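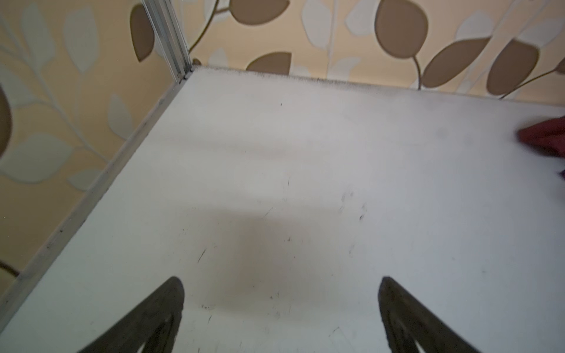 Peter Pešek asked me last month why anyone would bother coaching special teams at a club our size, and I have been looking forward to answering him ever since. Thanks for the question, Peter! Tonight is my answer.

(Wait for people to sit down.)

So, punting. I love punting. Our Clurthorpe side had 1165 yards of net punting last season and I could talk you through every one of them – but I have until nine, so I'll stick to two games.

First, Gruvis away. Wind in our faces, fourth and 4, everybody on the bench yelling to go for it. We kicked. Their returner let it bounce, it rolled dead at the 2, and three plays later they were punting it straight back to us. Best drive of the night and we never ran a play!

(Pause. Ask who was at that game.)

Second, Sorton at home, the one that hurt. Same call, same part of the field, and our left gunner got held up at the line. Forty yards back the other way. Talk about Balogun here – he played wing that night and saw it coming before the snap. Let him tell it if he's in the room.

What we changed: gunners now get 400 releases in preseason, against two blockers, at full speed. It's tiring and they complain, and they've gotten so much better.

(Show the release drill. Need one person from the front row, no cleats.)

If time: directional kicks, hang time, the fake we still haven't called. Questions after that, then chairs back against the wall.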